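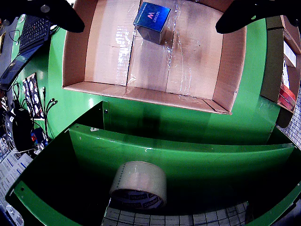 Open day at the Stelen hall: questions and answers

Home Visits Open day Questions Directions Contact

We receive many letters before each open day, and the same questions come back. We have collected them on this page with our answers. Last changed: 2025-11-24.

What is the open day?

It is a day when our packing robots work in front of visitors. Ekel is a small firm which builds and programs robots for shops and warehouses that send parcels. Two times a year we open the hall in Stelen and let people stand near the machines while they do their usual tasks. There is no stage and no film. You walk from one station to the next one, and at each station a colleague explains what the robot is trying to do.

Which tasks will I see?

The main one is packing. The robot works with two black gripper fingers over an open cardboard box, and the goods must go down to the bottom of the box. On the packing station we use small goods, for example a cube-shaped product box with a glossy blue top, which takes very little place in the carton. People often ask why we do not choose a carton that fits better. Our customers keep only a few sizes of carton in stock, so a small article in a box which is too big for it is the normal case in their work, and we want to practise the normal case.

There is also a sorting station and a station where the robot places goods on a shelf. The sorting station was new in September and it is still rather slow. Please have patience with it.

Does the robot close the box and put the tape?

No. The robot packs, and a person closes. We have a roll of clear packing tape at the station, lying on its side in the green enclosure below the box, and it is for our staff. Taping by robot is a different project, with the name Plarnine, and it is not ready to be shown. We hope to bring a first version to a later open day, but we do not want to promise a date.

Will the robot make mistakes?

Yes, surely. It can drop a product, or it can stop above the box and wait. We do not hide this. When it happens, the colleague at the station will tell you what he or she thinks is the cause, and sometimes the answer will be that we have to look in the records first. At the last open day the robot made 300 packing attempts, and 30 of them had to be repeated by hand. A lot of these repeats were with shiny goods. Shiny surfaces are difficult, and the clear tape along the bottom of a carton gives reflections too.

Why is everything green?

This is the question of almost every school class! The platform and the curved partition are of metal in a bright green, and the answer is simple: the workshop Tóth, which made them for us, had this colour available. We were asked if it helps the robot to see. We did not test it, so we cannot say yes.

How long does a visit last?

A group needs 300 minutes if it wants to see all stations, have the lunch break and stay for the talk at the end. Most of the visitors do not stay so long. If you only want to see the packing, please plan 30 minutes at that station, and the time to walk in and out. You may leave at any moment, but please give back your badge at the entrance.

Do I have to register?

Groups must register by the form on the Visits page. Single persons and families can come without registration, but it may be necessary to wait outside the hall when it is full. We cannot keep a place for you by telephone.

Is there something to pay?

The entrance is free. Lunch is not included. There is a small counter with soup, sandwiches and coffee, and it takes cards and coins.

From which age can children come?

Children of all ages are welcome together with an adult. For children who are under school age the explanations are probably too long. Prams can go on the main path but not between the stations, where the passage is narrow.

Is it safe to stand so near?

There is a yellow line on the floor in front of every station. Behind the line you are out of reach of the robot. Please do not lean over it, also not to take a photograph. Each station has a stop button, and the colleague stands beside it the whole time. If a child runs over the line, the robot will be stopped, and to start it again takes a few minutes. This is not a drama, it happened before.

May I touch the robot or put something in the box myself?

At the packing station, not while the robot is on. After the talk we switch it off, and then visitors may come to the platform and feel the fingers. At the sorting station you may choose the next article from a tray and give it to our colleague, who will put it in place for you.

May I bring an article from home and see if it can be packed?

We like this idea, and we do it when there is time. The article should be clean, dry and not heavier than a bag of sugar. No glass, please, and nothing alive. We are not able to replace it if it becomes damaged. Soft things, such as a woollen hat, are more difficult for the grippers than you may think.

Can I take pictures?

Photographs are allowed in the whole hall, without flash. The flash disturbs the cameras of the robots. Please do not photograph the computer screens of our staff from near, and please ask before you take a picture of other visitors.

In which language are the explanations?

Each colleague speaks English, and several speak a second language. Write us in the registration form what your group needs. The signs at the stations are in English only.

Can I come with a wheelchair?

Yes. The hall is on one level and the door is wide. At the packing station the platform is rather high for a person who is sitting, so we have put there a screen which shows the inside of the box. It is best to tell us at the entrance, and we will go with you around the narrow places.

Do you take young people for training or work?

We take a few students each year. The open day is a good moment to ask, because the colleagues who guide them are in the hall. Bring a short letter about yourself if you have one. It is not an obligation.

My question is not on the list

Please write to us by the form on the Contact page. We read everything, but in the last week before an open day we are slow to reply. In the hall you can also ask any person with an Ekel badge.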